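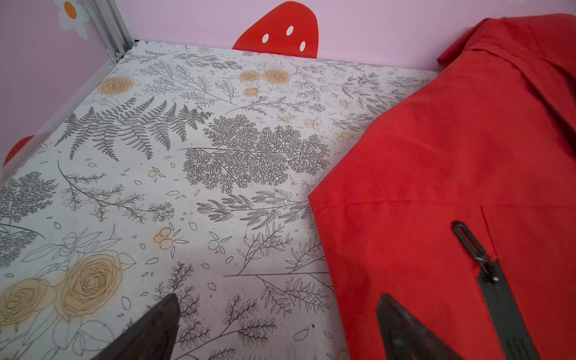
My sister moved into our mother's house in February and gave me the small bedroom at the back for as long as the job in Lindum lasted. It had been her daughter's room until the girl left for college, and before that it was mine. The wall was pink now. I lay down on the bare mattress the first night without making the bed, and looked at the big tan roses printed on the white fabric, and the gray fern beside them, and past that at the wall, where there was a red mushroom cap with white dots and a daisy with an orange center. I was forty-six years old. I slept fine.

The job was at the Kramer warehouse. They were closing it and wanted every part on the shelves written down before the trucks came. The company that bought them, Trunis, had a list that said there were 3,944 items in the building. The Kramer list said 3,893. I was hired to find out which list was right, and I was paid by the day, so I didn't hurry.

In the evenings my sister and I ate at the kitchen table and didn't say much. We had not lived in the same house since I was nineteen. She asked if I needed sheets and I said I did, and then we both forgot about it. For three nights I slept under my coat and an old blanket from the hall closet. On the fourth I came home and there were sheets folded on the chair, still with the store tag on them. They were plain blue. I put them on and the ferns and roses were gone, and I found I missed them a little.

I asked her where the mattress came from.

"Orken," she said. "The outlet out there. She picked it."

"For the flowers?"

"For the flowers. I told her they'd be covered up. She said she would know they were there."

She went back to the dishes. I dried.

I used to have a bed against that same wall, a narrow one with a metal rail. My father put it together with the wrong bolts and it leaned toward the window for eleven years. When I turned over at night it knocked on the wall and he knocked back from the other side. I told my sister about this and she said she didn't remember any knocking. She said her room was at the front and all she ever heard was the road.

The work took longer than anyone planned. Some boxes had two labels, and some had none. There was a whole shelf of hinges that neither list mentioned. I ate lunch in my car with the heater on. A man from Trunis called every afternoon and asked for a number, and every afternoon I told him I didn't have one yet.

When I did have one it matched neither list. I wrote it on the form, signed it, and left the keys in the drop box. It was 153 miles home from there, and I could have started that night, but my things were still in the back room.

My sister had already eaten. She had left a plate for me with foil over it. I ate standing up, and then I went down the hall and took the blue sheets off the bed and carried them to the washer. She came and stood in the doorway in her robe.

"You could have left those until morning," she said.

"I know."

"What are you going to sleep on?"

I said the mattress was good enough the first night. She looked at it for a while. Then she sat down on the corner, by the roses, and asked me what kind of knock it was.

I went next door and showed her. Two slow and one quick. She waited a minute, and then she knocked back.

Posted 10/03/2022

1,208 shares

We use cookies to improve your visit. By continuing to read you accept our cookie policy.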